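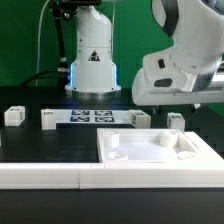
Figure 3. The assembly workspace, with marked cubes on the table and the posted tray at lower right.

4. Assembly and tidying tasks

4.1 Why we chose small jobs

The question behind the Mikar study is a simple one: which of the chores found in a home or a small workshop can be handed to a machine today, without a person standing by to put things right? Much of the work reported so far deals with single actions, such as lifting one object from a clear surface. A chore is longer than that. Setting out parts before a repair, or putting the contents of a drawer back in order, involves a run of small moves, and a mistake in one of them is carried into the next.

We therefore built our tests from short jobs that could be joined together. The cubes in Figure 3 carry printed markers on their faces, and a further block of four markers lies flat on the table. The markers make it easier to tell how an object is turned, and we treat them as a help that a real kitchen or bench would not offer. Results from this part of the study should be read as an upper limit.

4.2 Procedure

Each trial began with the cubes placed by hand at positions drawn from a fixed list. The task was to move the named cube to a target place and leave it standing flat. A trial ended when the cube had been released, when it had fallen from the table, or when 40 seconds had gone by. We ran 330 trials in all. The control software, Pilska, was the same throughout and was not adjusted between trials.

A trial was marked as a success only if the cube came to rest wholly within the target area. Cubes that landed across the line were marked as failures, even where a person would have called the result good enough. We return to this choice in Section 6, as it affects how the figures compare with those for folding and wiping.

4.3 Results

Of the 330 trials, 305 were successful. Among the 25 failures, the most common cause was a poor grip on a cube that had been set down at an angle to the edge of the table. The gripper closed on two corners and the cube turned as it was lifted. In 5 trials the cube was knocked by the gripper on the way down and pushed out of reach. The remaining failures were cubes released too early or too near the line.

These numbers look encouraging, but the cubes are stiff, light and all of one shape. The Mathias set of household items, which we used for the tests in Section 5, includes cloths, lids and part-filled bottles, and the same software did much less well on it. Failures there also took longer to notice. A cloth that has been picked up by the wrong layer may be carried all the way to the shelf before anything seems amiss.

4.4 Time taken

Speed was not scored, though we kept a record of it. A person asked to do the same job finished well ahead of the machine in every case. For tidying overnight in an empty workshop this may not matter. For laying a table while a family waits, it would. The Prernico trials reached a similar view of sorting work, where slow handling was accepted as long as no item had to be placed twice.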